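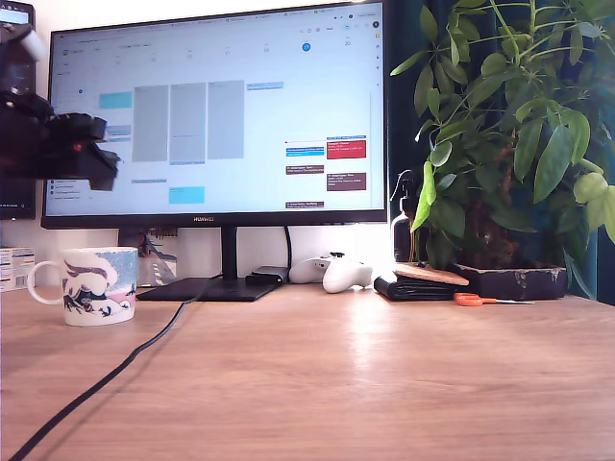

Quel budget faut-il prévoir pour équiper un poste de préhension de table dans le cadre d'un projet étudiant ?
Pour la configuration retenue, le montant s'élève à 2 564 euros hors taxes, bras d'occasion compris, sous une enveloppe plafonnée à 3 000 euros. Le poste informatique et le mobilier n'entrent pas dans ce total, le laboratoire en disposant déjà.

Rapport de projet – Dimensionnement et plan d'achat d'un poste de manipulation
Encadrement : Sirkka Juntunen
Version remise le vendredi 13 mars 2026

1. Objet

Le présent rapport traite du choix et du financement du matériel. La commande du bras, le réglage des correcteurs et les essais de saisie font l'objet d'un second document. Le lecteur qui cherche uniquement la liste des commandes peut passer à la section 5.

Le cahier des charges initial demandait un poste capable de saisir de petits objets courants posés sur un plan horizontal, dans un environnement de bureau non aménagé. Il ne fixait ni marque, ni nombre d'axes, ni type de préhenseur. Il imposait en revanche trois contraintes : alimentation sur prise domestique, installation sans perçage du plan de travail, démontage possible en moins d'une heure. La dernière a éliminé d'emblée les bâtis en profilé que nous avions esquissés au premier semestre.

2. Méthode de comparaison

Nous avons établi une grille de 20 critères, répartis entre mécanique, électronique, logiciel, livraison et maintenance. Chaque critère est noté de 0 à 4. Les pondérations ont été fixées avant réception des devis, afin de ne pas les ajuster au résultat. Une seule a été modifiée ensuite : le poids du critère « disponibilité des pièces d'usure », doublé à la demande de l'encadrante.

Trois fournisseurs ont répondu. Jeltham propose un bras neuf avec préhenseur intégré, garantie de deux ans et logiciel propriétaire. Nidberg vend des bras reconditionnés, sans préhenseur, avec une bride de montage normalisée. Miettinen ne fournit que les préhenseurs et les doigts de rechange. Un quatrième devis, demandé en août, n'est jamais arrivé et n'a pas été relancé.

3. Préhenseur

Le choix du préhenseur précède celui du bras, car sa masse se retranche directement de la charge utile. Nous avons retenu un modèle électrique à deux doigts. La ventouse a été écartée pour deux raisons : elle suppose une source de vide, donc un poste de dépense et de bruit supplémentaire, et elle s'accommode mal des surfaces courbes de petite taille.

Quatre grandeurs ont servi à départager les références : l'ouverture maximale, la force de serrage minimale réglable, la masse et le prix d'un jeu de doigts. La force minimale est souvent absente des fiches techniques, qui ne mentionnent que la force maximale. Or c'est la première qui compte pour un objet léger à paroi mince. Il a fallu la demander par écrit à chaque fournisseur ; Jeltham a répondu par une valeur mesurée, Miettinen par une courbe force-courant, plus utile pour nous.

Les doigts sont traités comme des consommables. Nous prévoyons deux jeux de rechange dès la première commande, le port facturé par Miettinen étant forfaitaire. Les fixations des doigts sont communes à toute la gamme, ce qui laisse la possibilité de tester d'autres géométries sans racheter le corps.

4. Bras et implantation

L'offre de Jeltham obtient la meilleure note brute. Elle dépasse toutefois l'enveloppe une fois ajoutée la licence annuelle du logiciel, que le devis fait figurer en option mais sans laquelle l'interface de programmation reste fermée. L'offre de Nidberg arrive deuxième. L'écart provient presque entièrement de la garantie, limitée à six mois, et de l'absence de carter sur le connecteur arrière.

Pour l'implantation, nous avons comparé un serre-joint de bord de table et une embase lestée. Le serre-joint coûte moins cher mais marque le bois et limite les positions possibles au pourtour du plateau. L'embase a été préférée, malgré son encombrement. La surface qu'elle occupe doit être déduite de l'espace de travail utile. 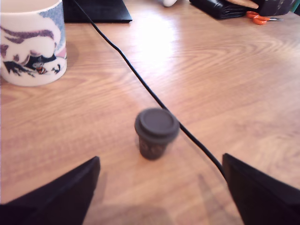 Le passage des câbles a été chiffré séparément. Une gaine souple et des attaches repositionnables représentent une somme modeste, mais leur oubli dans la première version du budget aurait imposé une commande complémentaire avec ses propres frais de port. La longueur des câbles fournis par Nidberg est à vérifier à réception – le devis l'indique hors connecteurs.

La question de l'éclairage a été laissée ouverte. Un plan de travail en bois verni renvoie une partie de la lumière du plafonnier et peut gêner un capteur optique. Deux solutions sont chiffrables à bas coût : un tapis mat ou un diffuseur. Nous proposons d'attendre les premières acquisitions avant d'engager la dépense et de la prélever, le cas échéant, sur la réserve.

5. Plan d'achat

La commande est scindée en deux lots.

Lot A, à engager dès validation :
– bras reconditionné et bride, Nidberg
– préhenseur à deux doigts, Miettinen
– deux jeux de doigts de rechange, Miettinen
– embase lestée
– arrêt d'urgence filaire

Lot B, après recette du lot A :
– gaine et attaches
– alimentation de secours
– visserie et outillage de démontage

Le délai annoncé par Nidberg est de 20 jours ouvrés. Celui de Miettinen est plus court, si bien que le préhenseur devrait être livré en premier et pourra être contrôlé seul, sur alimentation de laboratoire. Le calendrier du projet place la recette du lot A avant toute commande du lot B. En cas de retard de Nidberg, nous n'anticipons pas le lot B : les longueurs de gaine dépendent de la position finale du bras.

La différence entre le plafond et le total prévu, soit 436 euros, constitue la réserve. Elle couvre les frais de port non confirmés, un éventuel tapis et le remplacement d'un câble. Elle ne couvre pas une panne du bras après expiration de la garantie.

6. Limites

Le coût du temps étudiant n'est pas valorisé. L'assurance du matériel relève du bâtiment Skellilby et n'a pas été examinée. Les prix sont ceux des devis reçus et restent valables trente jours, sauf celui de Miettinen, qui ne porte aucune durée de validité. La consommation électrique a été estimée à partir des plaques signalétiques et non mesurée.

La notation des critères logiciels repose sur la documentation publique des fournisseurs. Seul l'environnement de Nidberg a été installé sur un poste du laboratoire, sans bras connecté. Les notes attribuées à Jeltham pour ces critères sont donc à considérer comme provisoires.

Annexe A : grille de notation complète
Annexe B : devis et échanges avec les fournisseurs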